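The Prurnby Letter, May
From the back bench: the wrist cable that kept letting go

Hello again from the far end of the building. Last month I promised you a cheerful item about our new shelf-stocking task, and I had most of it written, too. Then the left arm on cell two stopped dead with its gripper a couple of inches from the shelf and a can in its fingers, and that was pretty much my May.

So you're getting the fault story. I think it's the better story anyway, and a few of you run the same kind of two-arm setup and have written in about "random" wrist dropouts. (Atieno Makori, who shares the cell with me, has banned the word random from the whiteboard.)

The task first, for anyone who missed the spring letter. We have two arms on one table, a low two-tier shelf behind them, and a bunch of drinks out front. The arms take turns picking up drinks and standing them on the lower board, cans toward one end and bottles toward the other, with both arms allowed into the middle. It's a nice little job for testing because glass, plastic and thin metal all want a different squeeze, and because the space between the two boards is tight. You can't come in from above. The wrist has to turn and go in low, and that turn is where our trouble lived.

What happened was this. On the twelfth -- sorry, on run 12 of the afternoon, I've been staring at the log too long -- the left arm picked up a can, swung over to the shelf, rolled its wrist and lost the wrist camera. No picture, no error from the camera, just nothing arriving. Our controller is set to hold position when a camera goes quiet, so the arm held. Good. The right arm did not hold, and it carried on reaching for its own end of the shelf as if everything was fine. Less good! I hit the stop button and we both stood there for a minute looking at it.

That second part is really the safety item in all this, and I'll come back to it.

First we chased the dropout. I was sure it was software. I had just moved us to a new build of Padero (our in-house scheduler, named after a boat, don't ask) and I spent a whole morning rolling it back. The camera dropped out again before lunch. Then I blamed the USB hub and swapped that. It ran clean until a little after three and then dropped out again, same arm, same end of the shelf. By this time Atieno had quit listening to me and was just watching the arm with her chin on her hand.

She noticed that every dropout came with the wrist rolled toward the front left post of the shelf. It never failed over the open table. She asked me to jog the arm by hand, slowly, from the pick spot to the shelf and back, while she watched the live picture on the laptop. Over the table, perfect. Into the shelf, perfect, perfect, gone. Roll back ten degrees and it came right up again.

The cable was too short between the wrist and the first tie. There was enough slack for a straight reach and enough for a small roll, but a reach and a roll together used it all up and the last bit of travel pulled straight on the connector. It's a plug with no latch. Each run tugged it a hair further out, and once it had worked loose it only needed the smallest pull to break contact.

And I was the one who put that tie there. I'd moved it up the forearm in April because I didn't like the loop flopping around, and I checked it with the arm parked. Parked! I have told I don't know how many new people to check cable slack through the whole range of motion.
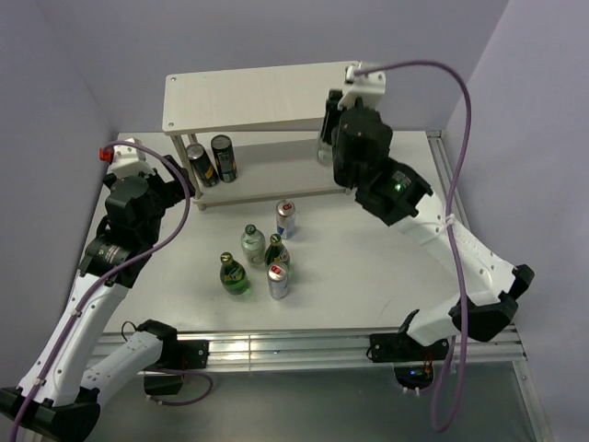 Could the arm have dropped the can or crushed it when the camera went out?

The gripper holds its last commanded force when the controller goes into hold, so a can that's already in its fingers stays put at the same squeeze. The bad moment would be a dropout halfway through closing, when the force is still climbing. We tried that on purpose with a foam block, pulling the plug by hand at different points, and the fingers stopped where they were each time. I still wouldn't do it with a full glass bottle and I'd ask you not to either.

On to the fix, or the fixes. The mechanical one took less time than making coffee. We cut the tie, put the arm in the worst pose we could think of, and let the cable settle into the shape it wanted, which was a big lazy arch over the wrist. Then we tied it to the forearm at the place where it came down on its own. It isn't pretty, and yes, the arch can catch on things if you're careless about what's tall on your table, so we went through the full task at slow speed with the drinks set out and looked for touches. We found one spot where the arch brushed the shelf if the arm came in too high, and we added a waypoint to keep it out of there.

Then we did the same check on the right arm. It had been fine all along, with a much longer loop, and I will confess I'd been planning to "tidy" that one next.

We also ordered latching connectors from Pietrzak, the small supplier two towns over that makes up our odd-length leads. They're not in yet. In the meantime each camera plug has a little printed clip over it, which Atieno drew up and I mostly got to hold.

Now the part that bothered me more. Why did the right arm keep moving? We went back through the settings and found that hold-on-camera-loss was set for each arm separately. The left camera went quiet, so the left arm stopped. The right camera was happy, so the right arm had no complaint. Back when each arm had its own half of the table that made some kind of sense, and we set it up that way when the arms never came near each other. Then we gave them a shared shelf, and the setting stayed put in a file neither of us had opened in ages.

Think about what that means on a shared task. One arm is frozen, maybe with its elbow out, and the other is running a path that was planned on the assumption that its partner would be out of the way by then. Ours had 58 millimeters between the two grippers at the closest point in that run, going by the log. I don't love that number. These arms aren't big, but they're strong enough to break a bottle, and broken glass on a work table is somebody's hand later.

So it's changed. Any camera loss on either arm now stops both, and neither one will restart until a person has looked and pressed the button. We tested it by pulling plugs again, 70 pulls in all, split between the arms and at all kinds of moments, and both arms stopped on all of them. The controller waits 5 frames before it decides a camera is really gone, which we kept as it was. Shorter than that and it trips over every hiccup.

We had one more small surprise. With both arms stopping together, our old recovery routine didn't work anymore. It used to send the stopped arm home by the shortest way, and the shortest way out of the shelf goes right through any cans you've already stood there. I knocked over two before I caught on. Now it backs out along the path it came in on, slowly, and then goes home. Take a look at yours if you have one, especially if you wrote it for an open table like we did.

If you want to check your own cell, my advice is to take the pose your task needs most badly, add the biggest wrist roll you ever use, and leave the arm there while you put a finger on the cable at the plug. It should move freely. If it feels like a guitar string, go find the nearest tie and cut it. And open your hold settings while you're standing there and read what they say about the other arm.

Several of you asked whether the Faltell demo is still on. It is, same task, same shelf, and we'll be bringing spare leads. The cheerful item about how the stocking is going will run next time, with success rates, once I have a stretch of runs without me pulling the plug in the middle of them. Write in if you've had a dropout that looked like ours, and tell me where your first tie is. Atieno is keeping a list.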